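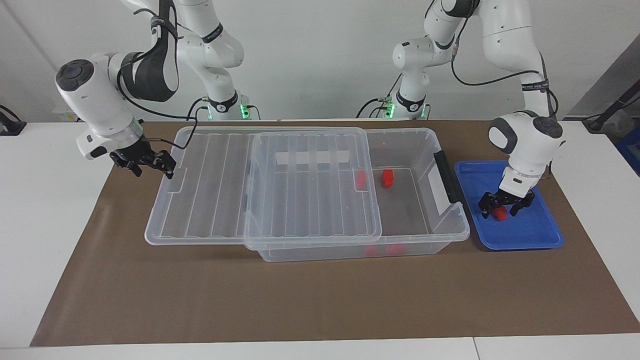 *Clear tub and blue tray on the brown paper mat, lid not on straight.*

July 31, 2020

I have been sorting the small stuff all week and the tub with the ribbed walls is the last of it. The rest went into plain cardboard boxes, but loose blocks and other bits need something I can see into. Otherwise I end up tipping the whole lot out to find one piece.

The method is dull. Everything goes in a shallow tray first, gets looked over, and only then goes in the tub. I used to skip the tray and sort straight from one box to another, and I always missed things. A tray with a plain bottom shows up anything small, and a red block on blue is hard to overlook.

The brown paper is from a roll I bought in June from Kistex. It was 65 metres, far more than I need, but it covers a big table in one piece and goes in the recycling when it gets tatty.

I have mixed feelings about long tubs. They stack well and hold plenty, but the lids are a nuisance. You press one end down and the other pops up, so while I'm still filling I leave the lid lying across the middle and work from the ends. Gert Nel told me to buy the Menditz ones with clips on the sides. I looked, and they were more than I wanted to pay for four.

White tape on the lid is my one firm rule. Pen on bare plastic rubs off within a month or so. Short pieces are better than one long strip, as you can peel off a single one when the contents change.

Still to do: the drawer of batteries, the spare cables, and a bag of screws I have been moving from shelf to shelf for years. I'll start on the batteries tomorrow if it isn't too warm upstairs.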